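**Equipment Planning Coordinator – Pusbridge Robotics Studio, Albridge**
Part time, 12-month contract. Posted 02/11/2019.

We teach robots to handle household things, and our people do the teaching by hand, with grippers they hold and headsets they wear. It's absorbing work and the team is growing quickly. Our equipment budget is still a spreadsheet with 304 rows and four different ways of writing "cable". We'd love someone to take it over and make it their own!

## Where you'd fit in

You'd report to Catherine Cowie, who runs operations, and spend plenty of time on the studio floor finding out what people need before they run short of it. Cloth handling is a big part of our program, so you'll get to know grippers, finger pads and laundry very well. 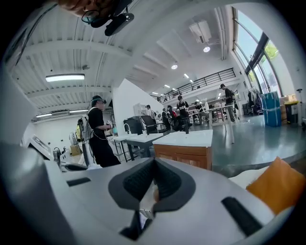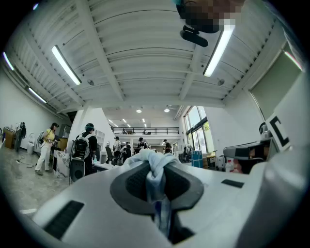
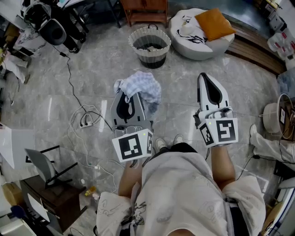
## What you'd be doing

- Building the purchasing plan for our second studio at Zaltisside, from hand-held grippers and headsets down to power strips and furniture
- Getting quotes, comparing them fairly and writing up a recommendation the rest of us can follow
- Working out how many spare finger pads to keep on the shelf (we have opinions, but we'd like numbers)
- Tracking repairs and telling us when something costs more to fix than to replace
- Looking after the household props: cushions, baskets, cloths, clothing. Anything over $400 goes to Catherine for sign-off, and the rest is your call
- Running the Sandhu trial budget, a separate pot of money for trying out new gear before we commit to it

## About you

You've bought equipment for a lab, workshop, theatre, school or something similar, and you kept good records while you did it. You're happy to ring a supplier and ask why the freight has doubled. You don't need an engineering background – you do need to be curious, and willing to pick up a gripper and fold a few shirts so you know what you're paying for.

Experience with import paperwork would be a real help. So would a driver's licence, as the two sites are 65 kilometres apart.

## Hours and how to apply

Three days a week, with some flexibility around school hours. Most of the planning for Zaltisside happens in November, so an early start would suit us.

Send a résumé and a one-page letter to Catherine Cowie at the Albridge office. In the letter, tell us about a purchase you got right and one you'd do differently. Come and see the studio before you apply if you like – call the front desk and we'll find a time to show you through.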